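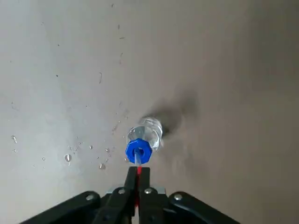

3 June 2022

Hello again, and sorry this one's a bit long! It's the second report on the little weighing and dispensing rig we're building at the Hoscombe shared workshop, and quite a lot has happened since you kindly released the first half of the Kesitz grant.

Short version for anyone reading on a phone: both arms are up, they talk to the same computer, and we're inside the budget (just). The dosing isn't good enough yet. Longer version follows.

You'll remember the idea came out of the dye bench. People mix small batches there and weigh everything by hand, drop by drop, and it's slow, fiddly work if your hands shake or you've got one of them in a splint. So we said we'd try to get a pair of arms to fetch a small bottle, bring it to a scale and let out the right amount. We're doing it all with plain water for now and we'll stay on water until I trust the thing.

The money first. Of the 3,000 we've spent most on the second arm and its mounting, and 300 went on cables, a better power supply and the plates that hold the bases down. I'd put 40 aside for bottles and paper, and there's a bit of that left. The receipts are in the shared folder, apart from one for fixings which I still owe you (it's in a coat pocket somewhere, I'll find it).

Then the bench. I spent far too long on the bench! The first top had a bow in it and the two arms never agreed on how high anything was. We've shimmed it, covered it in brown paper and bolted both bases along the near side, and the electronics have moved to the shelf at the back so that nothing gets dragged about when an arm swings round.

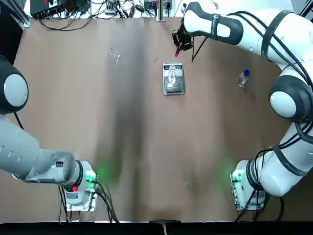

The software side is Akpan, the motion planner I mentioned last time, with a small script of my own on top that reads the scale and decides when to stop. Getting the arms to keep out of each other's way took me the best part of a fortnight. I had one of them set up with its shoulder the wrong way round in the model, so it was very politely avoiding a collision that couldn't happen and then sailing towards one that could. Fixed now, and there's a slow mode that anybody at the workshop can switch on before they start.

I also swapped the gripper fingertips. The old ones were bare and shiny and they let go of anything smooth. The new ones come from a Namix kit and grip far better, though they wear, so I've ordered 6 spares and would like to put those against the next instalment if you're happy with that.
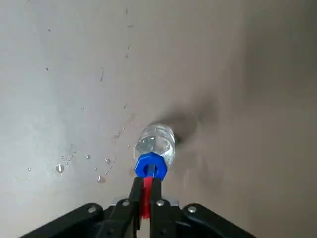 Dosing is where the rest of the summer will go. I'm trying to get the squeeze and the tilt worked out together, and at the moment they fight each other a bit. A small bottle with a blue cap is a nice size for the gripper, with the fingers coming right up to the cap, but the droplets end up in a loose scatter off to one side and you can't weigh what isn't on the scale. I want to try a slower wrist movement first, then a narrower spout, and only after that start rewriting the stopping rule.

Still to do in June: finish the stop button (wired, not yet boxed in), write a one-page guide in ordinary English, and let two of the dye bench regulars loose on slow mode while I sit nearby with a cup of tea and a finger on the switch.

I'd love you to come and see it if you're passing. Mornings are best, as the laser cutter lot have the extractor going after lunch and you can't hear yourself think. Could you let me know about the fingertips before I send the order form back?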